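Forums > Home & Closet > Laundry and Folding > Puffer jackets: fold, roll or hang?

oko_lane
Okay, closet people, I need you! I'm packing away winter stuff in April and I want a plan now. How do you fold a puffer so it stays folded? Mine springs back open like it's alive.

Lemma30
Roll it! Zip it up, lay it face down, sleeves in across the back, then roll from the hem and tuck the whole thing into the hood. I love doing this, it's so satisfying.

oko_lane
No hood on mine, just a stand-up collar :(

drukholm_7
I'd hang it. Rolling is fine for a weekend bag but three months squashed in a bin can't be good for the filling. A wide hanger, a bit of space on each side, done.

Lemma30
Gotta disagree, mine has been rolled every summer for 7 years and it fluffs right back up after a tumble on low with a couple of tennis balls. Not everybody has the closet space, either!

drukholm_7
Fair, but is yours down or synthetic? Down forgives a lot more in my experience.

zenton474
Team fold over here, and I do it on the bed because you need the room. Lay the jacket face up, spread it out flat and pull the sleeves out to the sides first so you can see where they bunch. Mine's the teal quilted one with the white front zipper, and I could look at that color all day.

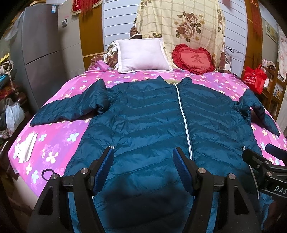
Then sleeves in across the front, press the air out with your forearms from the collar down, and fold the bottom up in thirds. Go slow on the pressing! If you rush, the air just moves to the other end.

oko_lane
Oh, the forearms! I've been using my hands like a fool. Trying it tonight.

drukholm_7
Still hanging mine.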